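We use cookies to remember your settings and to count visits. Accept all | Only necessary

1/ Some people asked what our student team does all term, so I will write it in a few posts. I am the one who keeps the notes, and English is my third language, please be patient with me.

2/ The task is bin picking. Many mixed objects lie in one bin, and the arm must take them out one by one and put them in the second bin. No person may touch anything after the start. You get 10 minutes for a run.

3/ We are five in the team. Wiremu Tautahi and Ebony Hapeta do the grasp planning, Hamish Henare does the arm and everything with cables, Atif Afridi trains the vision, and I do the logs and the test plan. Our supervisor is Tamsin Doolan. She reads every log, also the boring ones.

4/ Our software is called Prollow. The name comes from a spelling mistake in the first commit and we kept it. The older code from last year's team was Flokolum, and we still use its calibration part — it is ugly but it is correct.

5/ In May we made our first full series, 300 attempts. I wrote each one in a table by hand: object, grasp point, result, comment. It took me four evenings. The comment column was the most useful one in the end.

6/ What we learned from the table: boxes are easy. Soft toys are easier than we expected, because almost any grasp is good enough. The clear packages are the real problem. The depth camera looks through them or sees only the shine, and then the planner believes there is nothing there.

7/ Atif's answer was to label more pictures of clear things. We now have 1016 labelled images and he did most of them himself, with a very old mouse. The mask for plastic film is much better. For film which is folded over another object it is still poor.

8/ Hamish had a different worry. When the wrist turns too far, the cables pull, and the arm stops with an error. He wrote a limit for the last joint. We lose a few possible grasps with it, and I think it is a fair price.
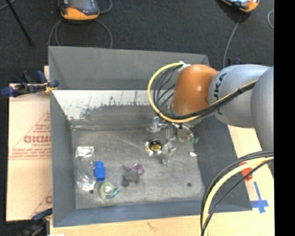 9/ The other thing is objects close to the wall. The planner likes to come straight from above, but near a sloping side the fingers have no room. Ebony is trying a tilted approach. On her list there are 9 cases and she wants to pass all of them before we change anything else.

10/ We also had a long discussion about clamping the bin. Wiremu says that in the competition it will be fixed, so we should fix it too. Tamsin agreed. I wanted a few runs with a loose bin, but I lost the vote.

11/ Next week we play a friendly round against the Aletham group. They are faster than us on boxes. I don't know how they are with film, they don't tell.

12/ If you study here and want to join, come to the lab after 4 in the afternoon and ask for Hamish. You don't need to know robots already. You need to be able to write down what happened, also when it was your own mistake. I will post the new table when Ebony has finished her list.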